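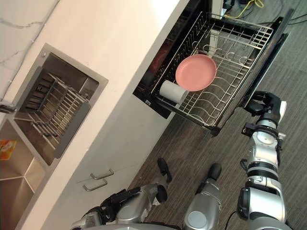

Speaker notes – gathering demonstrations in a kitchen
Shanthi Ekanayake, Otach project
2021-09-10

Slide 1. Opening
Say hello, thank Venla for the invitation. Talk is 25 minutes plus questions. Leave this slide up while people sit down.
The picture is from the head camera, and the tilt is in the data too. Same view the policy gets. Mention that early or someone will ask.
Point out the plate and the cup in the dishwasher rack. Most of the talk is about those two kinds of object.

Slide 2. What we wanted
A two-arm robot that can load and unload a dishwasher in a kitchen it has not been tuned for. We chose to learn it from examples. A person drives the arms, we record, we train on the recordings.
Goal set in January: 2000 usable episodes. Say "usable" slowly. I will come back to it.

Slide 3. What one episode is
Starts with both arms at rest and ends when the operator presses the pedal. One task only: move a plate, move a cup, push the rack in, close the door.
We log the head camera, joint positions, gripper state and one line of text typed by the operator.
Early on we let people chain tasks together. Cutting those up afterward took Hye-jin most of a month. Don't do it.

Slide 4. The dishwasher
Wire racks are hard. Thin shiny metal, rows of prongs that look alike, dark space behind. Depth was poor enough that we dropped it and kept color only.
The open door is the other problem. It sticks out over the floor and the right arm has to work near it. We had a good number of stops from the arm touching the door in the first weeks. Koen added a soft limit in the Skellitz controller and stops became rare.
(If short on time, skip the controller part.)

Slide 5. Starting positions
Operators are tidy people. Left alone they put the plate in the same slot every time and stand the cup up. A model trained on that does fine until the cup is on its side.
So we print a card for each episode. The card gives object, place and pose. Flat plate, leaning plate, cup on its side, cup upside down. 26 cards in the deck, shuffled each morning.
Go back to slide 1 here. Plate flat in the rack, cup lying next to it. Ask the room which one they would pick up first. People split on this, and so did our operators. We now write the order on the card.

Slide 6. What we threw out
403 episodes rejected in the first round. Main reasons:
– operator paused too long in the middle
– object slipped and was picked up again by hand
– camera dropped frames
– text line did not match what was done
Mimoza checked every one by watching it at double speed. We tried an automatic filter from Salwood and it missed most of the text mismatches.
Note on pauses: a short pause is fine. Over four seconds the model learns to stand still.

Slide 7. Keeping mistakes
We kept 103 episodes where the first grasp failed and the operator recovered with the arms. They are tagged. Training with them helped on plates. On cups we saw no clear change. Say that plainly, do not oversell.

Slide 8. Operators
Sessions are 40 minutes, then a break. Quality drops after that and you can see it in the joint traces – small corrections everywhere.
New people practice on the Han test bench for two days before anything is recorded.

Slide 9. Open problems
Glasses. Full racks. Cutlery, which we have not touched.
Also lighting. All our recordings so far were made with the ceiling lights on. Need to fix that before winter.

Slide 10. Questions
Likely ones: cost per episode (ask Koen, he has the sheet), whether we will share the card deck (yes, email me), why two arms (closing the door while holding something).
Clip of the rack push is on the backup slide if the projector plays video.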